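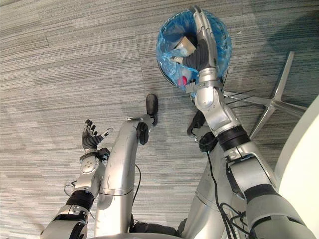 Wastebasket with blue liner, gray striped carpet

Print this page | E-mail this page

LAMPSHADES THAT FIT — speaker notes
Doğukan Gündoğdu, Skokell Lighting, Plendelstead store evening

Start with the bad lamp. Hold it up, say nothing, let them look. Shade too small, socket showing, harp too tall. Ask who has one like it at home. Wait for hands.

Then who I am, quick. Came over from rugs, been on the lamp floor at Skokell since May. We stock 138 shades and most returns are the wrong size, hardly ever the wrong color.

Measuring. Three numbers on every shade — top, bottom, slant. Slant is the one people get wrong, they measure straight down the middle. Run the tape along the side! Show on the Baert drum first (easy, sides nearly straight), then on the empire.

Rule of thumb for table lamps: bottom of shade wider than the widest part of the base. Height of shade a bit less than the base, measured up to the socket. Don't get stuck on the rule, somebody always has a ginger jar lamp and wants to argue. Tell them bring it in.

Fitters. Pass the box around. Spider sits on the harp, uno goes on at the socket, clip-on grips the bulb. If they remember one thing tonight it's take the old shade off and look at the top before you buy. Phone photo is fine.

Harps — they come in half inch steps. Socket showing, go shorter. Shade sitting too low on the base, go taller. Cheap fix, a couple dollars, try that before buying a new shade. Swap the harp on the bad lamp here, live. Practise this beforehand, last time the finial rolled off under the chairs.
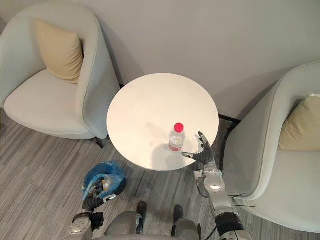 Fabric next, keep it short. Linen lets the light thru, warm, shows every bulb shape. Paper is cheaper, dents. Black card with gold inside throws it all up and down, nice in a hallway, hopeless for reading. Turn the room lights down for this one — switch is by the door.

Sustine floor lamp: put it by the chair and sit down next to it. Bottom of the shade should be at eye level when you are seated. If you see the bulb its too high. Get a tall person and a short person to try.

Bulbs. Look at the max wattage sticker. Do not go over. LED is fine in nearly all of ours, check it says dimmable if the lamp dims.

Cleaning: lint roller, soft brush for pleats, no water on glued shades. Trim comes off.

Questions, 20 minutes. Chandeliers will come up, say different night. Vouchers are in the drawer under the register, 2 per household, good on shades and harps only.

Last updated: 13th September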